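Equipment & Budgets | Visit notes

I went to the Cleltotis open day with a spreadsheet and a bad mood. We run catering for three care homes, and the owners have been asking since March whether a two-armed robot could take over cutlery sorting. Somebody had to go and look before a deposit was paid.

The programme promised "kitchen-ready manipulation". The first hour was slides, and then we were let through to the demonstration tables in groups. Ours had chopsticks on it, two of them already standing in a wire cutlery basket beside a spoon, and a third held by the left arm. I asked whether we could see it with a dirty fork. The answer was that the task set was fixed for the day.

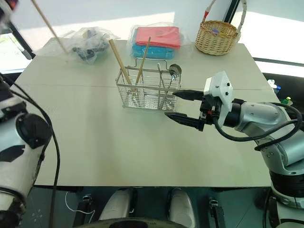

Photo: Hustora trade visits

It is fair to say the arms look well made. My trouble is with everything that a price list leaves out. There are cables hanging off both of them, and in our wash-up area anything that hangs gets caught by a trolley. I asked what the covers cost and how they are cleaned. Covers are "on the roadmap". I wrote that down as no.

Then the money. The stand was offering a package through a leasing firm, Rønning, at 339 a week over 49 months, with training for two staff. Grippers are treated as a wearing part and are not in the lease. Neither is the table, the floor survey or the extra socket. Nor would they put in writing what happens if the software subscription goes up in year two, and I did ask twice.

For comparison, the sorting takes us up to 300 hours a year across all three sites, much of it done by people who are in the kitchen anyway and would still need to be there. I can't make those two sums meet. The salesman suggested that the robot could do other jobs in the quiet hours. Which jobs? Folding cloths was mentioned. 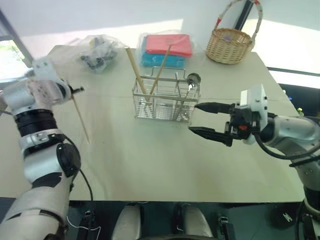
I also wanted to know about pace. A chopstick has a thin end and a basket has narrow gaps, so I can see why it makes a decent test of accuracy, but our baskets come out of the machine by the rack. Give me a figure for mixed cutlery per hour, with the drops counted, and I'll put it in the spreadsheet. I was given a brochure with a graph on it. The upright axis had no numbers.

Prarneck, two tables along, were more modest and I liked them better for it. They sell a plain sorting conveyor with a magnet and would only claim it works for steel. Their quote includes installation and a service visit. It won't do wooden items at all, and they said so before I asked.

What I've told the owners: don't sign the lease, ask Cleltotis for a two-week trial on our own cutlery at our own sink, and get the gripper price in writing first. If they agree to that I'll go back and look again. Parking was free and the soup was good.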